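Setting Up a Calm-Down Corner for Toddlers and Preschoolers

A calm-down corner is a fixed place in the home where a child can sit until a tantrum passes. It is set up and introduced before it is needed. The steps below suit children from age two to five.

Step 1. Choose the spot
Pick a corner in a room the family uses every day. Keep it out of the walkway and away from the television. The child should be able to see an adult from it. A floor area 48 inches on each side is enough for one child and one adult.

Step 2. Add seating
Use a floor cushion or a folded blanket. Avoid chairs that tip. Anchor any shelf within reach to the wall.

Step 3. Add items
Limit the corner to 4 items at a time. Suitable choices are a board book, a soft toy, a squeeze ball too large to swallow, and a card with simple faces showing feelings. Do not include screens or snacks. 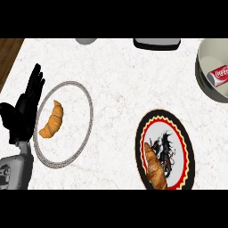

Step 4. Practice
Introduce the corner when the child is calm. Sit there together once a day for a week. Name the feeling on each card and take slow breaths. Keep each visit short and stop when the child loses interest.

Step 5. Use it
When a tantrum starts, say one short sentence: "Let's go to the corner." Go with the child. Do not lecture, and do not lock or block the way out. If the child refuses, stay close and try again later.

Step 6. Rotate
Swap one item each month. Check toys for loose parts at the same time.

Last updated Sat 5 March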